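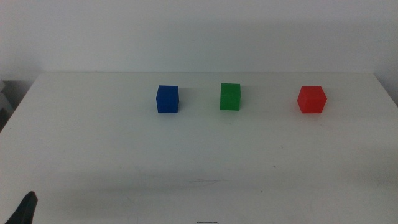
Pemico Orau teaching arm kit, reviewed after a long summer of use

I've had the Orau since December and I kept putting off writing this, partly because I was having too good a time with it and partly because my opinion of it changed every fortnight or so. It has settled now, so here goes, and put the kettle on because I do tend to ramble.

For anyone who hasn't come across it, the Orau is a small desktop arm with a matching hand controller. You hold the controller, the arm copies you, and the software (it's called Sproģis, and no, I can't say it properly either) records what you did so the arm can have a go on its own later. You can also switch the motors to soft and push the arm about directly with your hand. I bought it with my own money, for the robotics evenings I run with Kaja Pētersons at our local library.

The box and the setup

It comes well packed, in a carton you'll want to keep. The printed guide is 22 pages and most of it is very good, apart from the calibration section, which seems to have been written for an earlier version of the controller. Rasmus Mets, a regular at our evenings, worked out that you need to centre the wrist before you plug in the controller, and after that we had no more bother. If yours drifts to one side when you let go, try that first!

Teaching it something

Everyone starts with blocks and so did we. Our standard job is three small cubes in a row near the back of a white table, blue, then green, then red, with plenty of clear space in front to bring the arm across. Pick up the blue one, put it down where you were told, come home. It sounds like nothing at all, and the first evening I took so long over it that Kaja had made everyone a cup of tea and drunk her own.

The hand controller is the best part of the kit by a long way. It's light, the trigger has a lovely even pull, and after an hour or so you stop thinking about your own wrist. Kids pick it up faster than adults, as you'd expect. I found the red cube hardest to get right, as it's furthest to the right in our layout and I kept twisting the gripper late. A block that's turned a little wants you to turn with it well before you get down to the table, and if you fiddle about at the last second the arm learns the fiddling as well. It is a very faithful student, bless it.

Guiding the arm directly by hand is less of a success. It's fine for big slow sweeps, but the joints have a stickiness at low speed that makes the final little bit jerky, and the recordings look it. I've more or less given up on that mode, except for showing people how the joints move.

How many goes does it need?

More than the guide suggests. It says 10 recordings for a simple pick-up, and with those ours would drift over to the right spot and close on thin air. We've recorded 307 in total across all the jobs we've tried, and my honest advice is to move the blocks a little between goes, even when you're enjoying yourself and don't want to stop. Keep the light the same too, at least while you're starting out. We did one lot under the ceiling lights and another by the window, with the shadows falling differently, and the poor thing was all at sea.

Grumbles

The power lead is far too short. Sproģis saves each recording under a number with no way to add a name, so I keep a paper notebook beside the table like my grandmother did with her preserves. The finger pads wear, and replacements from Gistden (the only place I could find that ships here) took 12 days to turn up, although they were very pleasant on the phone.

I'd also love a proper undo. If you bump the table at the end of a perfect go, you throw out the whole go.

Would I buy it again?

Yes, I would, for a club, a classroom or a patient person with a spare table. If you want something to do real chores, keep your money in your pocket for now. I've marked it down a star for the calibration pages and the lead, and I nearly gave it back for the controller alone.

Four stars out of five.

Reviewed 04/03/2024. If you've managed to get smooth recordings by moving the arm directly, please leave a comment and tell me how, I'd be ever so grateful.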